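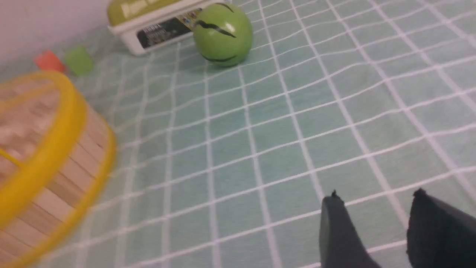
How to wash and look after a wipe-clean tablecloth

Reading time: 4 minutes

A wipe-clean tablecloth will put up with a lot, but it wears out early if it is scrubbed with the wrong thing or put away folded. These steps apply to PVC-coated cotton, acrylic-coated cotton and plain vinyl. If you aren't sure which one you have, look at the back. Coated cotton shows a woven cloth underneath. Vinyl usually has a soft, felt-like backing or none at all.

What you need

A soft cloth or sponge
Washing-up liquid
Bicarbonate of soda
A dry tea towel
A cardboard tube, longer than the cloth is wide if you can get one

Everyday cleaning

Shake the crumbs off outdoors or brush them into your hand. Put a few drops of washing-up liquid in a bowl of warm water, wring the cloth out well and wipe from the middle towards the edges. Go over it again with clean water. Soap left on the surface dries to a dull film, and people often take that film for wear.

Dry it with the tea towel. Don't leave water sitting along the hem, where it can creep into the cotton and cause grey spots that won't come out.

Food stains

Tomato, turmeric and beetroot need dealing with the same day. Mix 2 teaspoons of bicarbonate of soda with enough water to make a paste, spread it over the mark and leave it for 20 minutes. Wipe off gently and rinse. Turmeric may leave a faint yellow shadow, and a day or two near a sunny window will usually fade it.

Test the paste on a corner first if the cloth has a printed pattern. The print on cheaper vinyl sits on top of the plastic and can rub away.

Ink and marker pen

Felt tips sold as washable come off with soapy water. Permanent marker is harder. Dab it with a cotton bud dipped in surgical spirit, turning the bud as it picks up colour, then rinse straight away. Stop if any of the pattern comes off with it. Never use nail varnish remover, which softens the coating and leaves a sticky patch.

Biro on PVC should be treated within the hour. Once it has soaked in, it stays.

Candle wax

Let the wax go hard. Hold a bag of frozen peas on it to speed this up, then lift it with the edge of an old bank card. Wipe away what is left with hot soapy water.

Getting creases out

New cloths arrive folded and the lines can take a week to drop. Lay the cloth on the table in a warm room and leave it. For stubborn creases, turn it over and use a hairdryer on low from the back, keeping it moving and smoothing with your other hand. I don't iron mine. The acrylic-coated cloth I bought from Melach has a label allowing a cool iron on the reverse, but the Histasley vinyl one says no heat of any kind, so read yours.

Can it go in the machine?

Acrylic-coated cotton often can, at 30 degrees on a gentle cycle with no spin. PVC and vinyl can't. The coating cracks in the drum. Fabric softener shouldn't be used on any of them.

Storing it

Roll it round the tube with the pattern facing outwards. Tie it loosely with tape or ribbon, as elastic bands leave dents. Stand it in a cupboard away from the boiler. Make sure it is dry on both sides before rolling, or it will smell of mildew when you unroll it.

Hot dishes still need a mat. A coated cloth will mark under a pan straight from the hob, and a melted ring can't be repaired.

Updated 06/08/2024

197 shares | 2 comments

We use cookies to remember your settings. By carrying on you agree to our cookie policy.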